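Joining an oak shelf to slotted steel uprights – screws or bolts?

Laltwood Workshop Forum > Shelving and storage

paiva_17
Fitting out a hallway in Jotodthorpe. Solid oak boards, 30 cm deep, on punched steel uprights. The supplier says to screw straight up through the crossbars. I am worried about movement across the width.

grainline
Slot the holes front and back, leave the middle fixed. Allow 2 mm each way. Washers under every head.

Poro
Disagree. At 30 cm you will see very little movement indoors. Round holes, 12 of them on mine, no splits so far.

grainline
No splits in one heated house is weak evidence. Depends on the cut of the board and how dry it was when fixed.

oakandiron
Mixed wood and metal rack, both shelves in use: 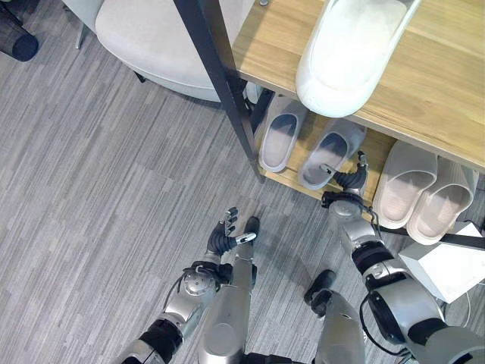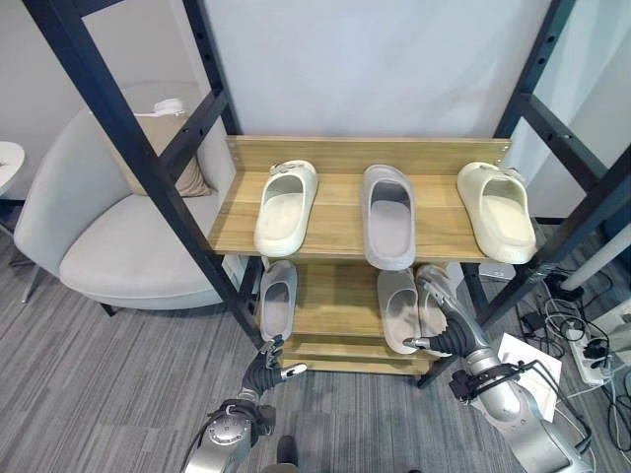 Reading time for this thread: 2 min

paiva_17
Would a backboard change anything? I had planned one on the top shelf.

grainline
Only if its grain runs across the shelf. Along the length, both pieces move together. Glue is fine.

Poro
Agreed on the backboard. Still say slots are a waste of an afternoon.

oakandiron
Slots take minutes with a 6 mm bit and a file. Wax the screws – oak snaps the soft ones.

paiva_17
Going with slots. Boards are due in April, so they can sit indoors first.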